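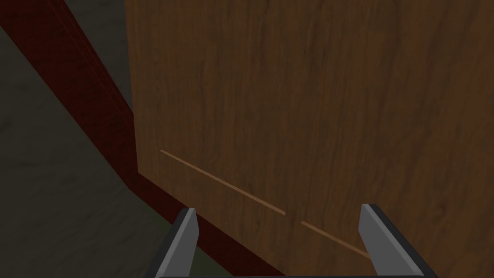

Wrist view in simulation: open gripper fingers in front of the wood-grain cabinet panel, with a pale seam across its lower part.

Setting Up a Cabinet Approach in Simulation Before Running the Workshop Arm

Last updated: 10/7/26

This guide is intended for members who have completed the Trastard arm build and wish to rehearse a cabinet approach in simulation before reserving time on the physical machine. It assumes that the arm model, the parallel gripper, and a wrist camera have already been loaded into Zular. Members who have not reached that stage should complete the assembly guide first.

Preparing the cabinet model

Load the Grodby cabinet file from the shared folder and save a copy under your own name. Do not edit the shared file. The cabinet must be fixed to the floor plane before any joint is enabled. A cabinet left free will drift when the gripper touches it, and the contact readings from that run should be discarded.

Assign the wood-grain texture to the front panel and the dark red material to the trim. Keep the two clearly different in tone. The wrist camera sits low and close during the approach, and the border between panel and trim is the most dependable reference for judging the angle of the arm. The seams should remain lighter than the grain on either side of them. If they cannot be picked out in the wrist view, lighten the seam material before changing the lamps.

Setting the approach

1. Place the arm base 600 mm from the cabinet front, measured from the center of the mounting plate.

2. Open the gripper fully. Both fingertips should be visible in the wrist view.

3. Set joint speed to level 2. Higher settings are reserved for members who have been signed off on the physical arm.

4. Advance the gripper in short moves, pausing after each to compare the slope of the seam with the line of the fingers.
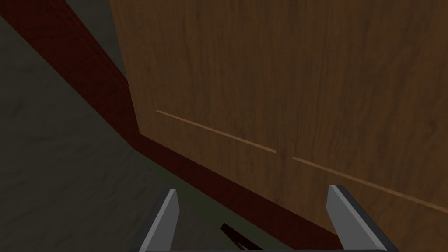 5. Stop when the remaining distance reads 6 cm. Save the pose at this point under a name you will recognize later.

6. Correct the wrist rotation only from the saved pose. Turning the wrist during the advance makes it difficult to tell a rotation error from a base placement error.

Repeat the approach from the starting position until 7 consecutive runs end without contact between a finger and the trim. A run that touches the trim returns the count to zero. Most members require almost an hour for this step.

Common faults

Finger passes through the panel. Collision has been turned off on the panel or on the finger mesh. Check the finger first, as the Granström gripper file is supplied with collision disabled.

Saved pose does not load. The pose was recorded with a different base position. Restore the original base placement and load it again.

Moving to the physical arm

Export the saved pose and the run log together. Prakash Pinto reviews logs for the workshop and will confirm the booking in writing. Poses edited after review must be submitted again. The first physical run is to be made at the lowest speed, with a second member standing at the stop switch throughout.

Contact: Prakash Pinto, workshop front desk | Back to top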